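Comunicado de imprensa
11 de março de 2026

Zeleo abre em Endau uma oficina de reparação de roupa e têxteis da casa

A empresa Zeleo tem o prazer de anunciar a abertura da sua primeira oficina de reparação em Endau. O novo espaço, com 200 metros quadrados, vai receber casacos, mantas, cortinas e outras peças que os clientes desejam continuar a usar.

Durante o período de teste, realizado na loja de Clirirwood, a equipa reparou 484 peças. Os pedidos mais frequentes foram a substituição de fechos, a costura de bainhas e o reforço de forros. Este resultado levou a empresa a criar um serviço permanente – aberto também a artigos comprados noutras lojas.

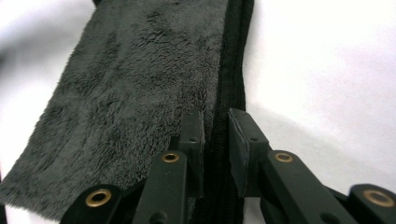
Tecido de pelo cinzento-escuro sobre uma superfície branca.

O cliente entrega a peça ao balcão e recebe um orçamento gratuito no prazo de 2 dias. O trabalho começa somente depois da sua aprovação. Todas as reparações têm uma garantia de 3 meses, válida para as costuras e para os materiais aplicados.

As linhas e os acessórios são fornecidos pela casa Tomić, parceira da Zeleo desde o período de teste. As peças devem ser entregues lavadas. A oficina não aceita, por enquanto, artigos de couro nem vestidos de cerimónia.

A partir de julho, a Zeleo vai organizar também cursos de costura para principiantes – as inscrições serão feitas na oficina e na loja de Clirirwood. O programa e os preços serão comunicados mais tarde.

Contacto para a imprensa: Zeleo, Gabinete de Comunicação, Endau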